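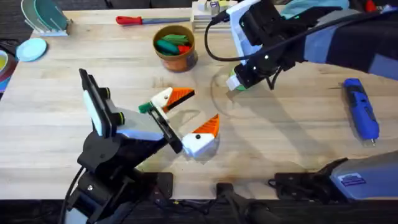 On Jul 23, 2021, Konrad Sobczak wrote:
> Could the list please settle whether the two bird heads are to be
> glued or left as a press fit? My green tabs came off the printer
> tight, and I do not want to force them before I hear from you.

Dear members,

Thank you to Konrad for raising the matter. The Clurnora toy group considered it in May and the position has not changed. Bird heads are to be left unglued until both have been test-fitted by the green tab. A tight tab may be eased with fine sandpaper – please do not trim it with a knife. Members who have already glued a pair should set it aside and let me know.

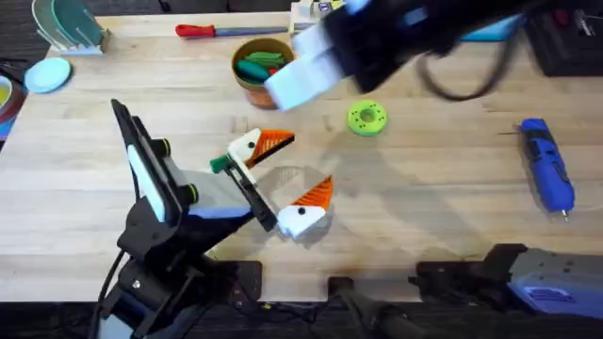 Once the fit is confirmed, the orange beak should be checked for stringing along the ridges and for any sharp point at the tip. Black eyes are to be coloured last. Please keep small parts together in a cup or tub while working, and return the screwdriver to the Surville tool drawer when finished. The colour of the filament remains green, white and orange for this batch.

The order stands at 2,334 pieces in total. Finished birds should be packed with no more than three to a bag and left at the Plurklow counter. Questions on the print files – including the revised tab – may be sent to this list.

Yours faithfully,
Benedikt Bachmann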